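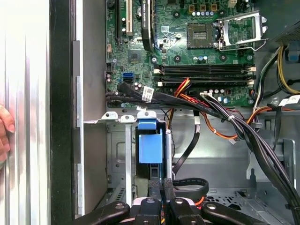
An opened desktop tower with the CPU socket empty and its bracket flipped up.

Mar 30, 2024

So I finally made it to the open day at the Mostero repair and reuse center, after missing the one in February because of a cold. It's in the old Kodikara carpet warehouse, out past the rail yard, and if you're driving, ignore the first sign and take the second entrance. I did not, and spent 20 minutes going around a garden supply place!

The tour starts in the intake hall, where everything people drop off gets weighed and tagged. Our guide said they took in 2,165 items last year, and some 700 of those were computers (the rest is mostly lamps, radios and so many bread makers). I had no idea people gave up on bread makers like that.

My favorite part was the sewing room - it smells like machine oil and warm dust, just like my grandmother's hallway. They had an old Mollis treadle machine set up and you could have a go. I sewed the world's most crooked line on a scrap of denim and was weirdly proud of it.

Next came the computer benches, then the bike shop, where I picked up a decent rear rack for 12 dollars. The cafe is run by Flutano, the bakery from downtown, and the onion rolls were gone by noon, so eat first and tour second. The soup was fine, a bit salty.

Parking is free but tight, and the upstairs is only reachable by a pretty steep staircase. They take drop-offs all year, and I've got a toaster with a stuck lever that I'm bringing over as soon as I find the crumb tray.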